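27 Feb 2026

Woke up early for no reason at all and decided today was the day for the drawers. I've been putting it off since September, when Meriem gave me that whole carrier bag of bits from her old craft room and I tipped the lot into whatever was nearest and shut it. Lovely of her, terrible of me.

So – tea, radio, old jumper, off we go. I started with the big cupboard, which was a mistake, as the big cupboard is where everything goes that hasn't got a home. Found the Gonmont scissors (missing for months, I'd bought another pair!), a birthday card I never posted to Þórey, and enough elastic bands to open a shop. The receipt for the sewing machine was in there too, 446 pounds, and I had to sit down for a minute. I'd told myself it was under four hundred. I'd told Othmane the same thing.

By lunch there was stuff all over the landing and I'd lost the will a bit. Had cheese on toast and rang Mostafa, who was no help whatsoever and kept me talking about his boiler for most of an hour. He's been quoted 597 for a new part and wants me to be outraged with him, so I was. Then he asked if I still had his drill. I do. It was on the landing with everything else.

Anyway, little drawers in the afternoon. I do like a little drawer. The big ones just swallow things, but with a small one you have to make up your mind what it's for, and I find that very cheering. I've gone on and on about the black and pink sort to everyone this week.
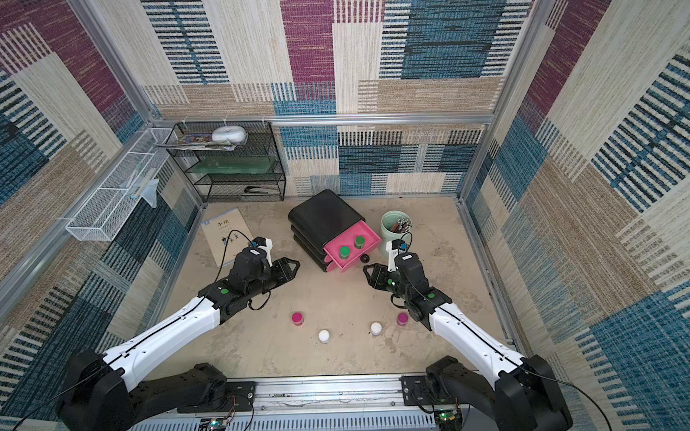 Pink drawer out, two green-capped pots in it.

I love that pink. Against the black it's like the lining of a posh coat. My own set is plain grey and came from the market, 20 pounds with a wobbly foot, and I've had a folded bus ticket under it ever since. If I see a pink one going cheap I shan't be responsible for my actions.

The grey one has come out very well, though. Buttons at the top, thread in the middle, and the bottom one is for beads, which I've put into pots with lids after last year's disaster on the stairs. I was still finding those at Christmas, mostly with my bare feet. I meant to write labels but the pen had dried up, so that's another thing for the list.

Gangadharan popped round about six with the parcel that had gone to his by mistake (wool from Endale, the mossy green, and it's even nicer than I'd hoped). He looked at the landing, said "Moving out?" and stayed for a biscuit. I gave him the spare scissors. He was pleased with them, I think, or else very polite.

Still to do: the hall table, the shelf with the candles, and ring Þórey and own up about the card. Bath now, then bed. My knees are killing me.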